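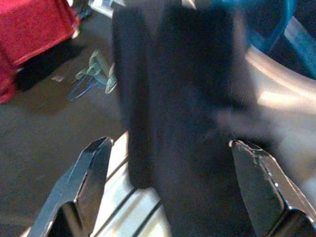

Dark fabric held upright between two metal fingers.

Durville City Council Adopts Revised Parking Requirements for the Portela District

October 2026

The Durville City Council voted last night to adopt the revised off-street parking ordinance for the Portela district. The vote was five in favor and two opposed. The ordinance takes effect after a second reading, which the City Clerk has placed on the consent calendar for the next regular meeting.

Readers who have followed the matter on this blog will recall that the first draft was returned to staff in January with instructions to address three subjects: the minimum number of spaces for small retail tenants, the treatment of shared lots, and the in-lieu fee. The version adopted last night addresses the first two in full. The third remains, in my view, unfinished.

What the ordinance does

Under the prior code, any commercial tenant in Portela was required to provide one space for every 250 square feet of floor area, regardless of use. The revised ordinance removes the requirement entirely for ground-floor retail tenants occupying 1,000 square feet or less. Tenants above that threshold remain subject to a minimum, now set at one space for every 600 square feet.

Shared lots are permitted by right where the owners record a written agreement and the lot lies within 486 feet of the main entrance of each business served. Several speakers asked where the figure of 486 feet came from. Planning Manager Carys Rowlands explained that it is the measured length of the longest block on Runcombe Street, and that staff wished any business on that block to be able to use the lot at its far end. The explanation was accepted without further discussion. I would have preferred that it appear in the staff report, where the public could have read it before the hearing.

The in-lieu fee, which allows an applicant to pay the city in place of building spaces, will stay at its present level for one year. Staff has been directed to return with a fee study. No date was given for the study, and no funding for it was identified.

Public comment

Comment ran for a little under two hours. Gemma Morelli, speaking for the Runcombe Street merchants, supported the ordinance and asked the Council to adopt it without amendment. She stated that two storefronts on her block have been vacant since the previous tenants left, and that prospective tenants withdrew in both cases after learning how many spaces the code would require of them.

Jussara Teixeira, who resides on Skondgate Avenue, spoke in opposition. Her concern was overflow parking on the residential streets north of the district. She submitted a petition with 40 signatures requesting that a residential permit program be established before the ordinance takes effect. Emilian Grecu, also of Skondgate Avenue, made the same request and asked that evening enforcement be extended to the streets adjoining the Portela theater.

Both requests seemed to me reasonable. A permit program is not a complicated undertaking, and Durville already operates one near the hospital. The City Attorney advised, however, that a permit program could not be added to last night's action, as it had not been noticed on the agenda. That advice was correct under the open meeting rules. It also meant that the residents most affected left the chamber with nothing in hand.

Council deliberation

Council Member Jussara Lopes moved adoption. In her remarks she noted that the city's own occupancy survey found the two public garages well below capacity on every evening surveyed, and she questioned why small tenants should be made to build spaces when public spaces stand empty a short walk away. She then offered a direction to staff, separate from the motion, that a residential permit program for the Skondgate area be brought forward for consideration. There was no objection, and the Mayor so directed.

The two members in opposition did not dispute the survey. Their objection concerned sequence: they believed that the permit program and the fee study should come first and the relaxation of requirements second. One of them proposed a continuance for that purpose. It failed for lack of a second.

Comment

I have supported the reduction of parking minimums in Portela on this blog for some time, and I believe the Council reached the right result. The district was built before the minimums were written. Few of its buildings could lawfully be put up today under the old ratio, and the variance process that was meant to relieve the difficulty had become a cost in itself - one that fell most heavily on the smallest applicants.

The fee is another matter. If it is set too low, larger projects will pay it as a matter of course and the city will collect too little to provide any parking at all. If it is set too high, it will not be used. The present figure has not been reviewed since its adoption, and a study without a budget or a deadline is unlikely to be completed within the year the Council has allowed.

Residents who wish to comment on the permit program should write to the City Clerk and ask to be placed on the notice list for the Skondgate item. Written comments on the second reading must be received by noon on the day of the meeting. The adopted text, with the amendments read into the record last night, is available at the Clerk's counter and will be posted to the city's website once the revised pages have been certified.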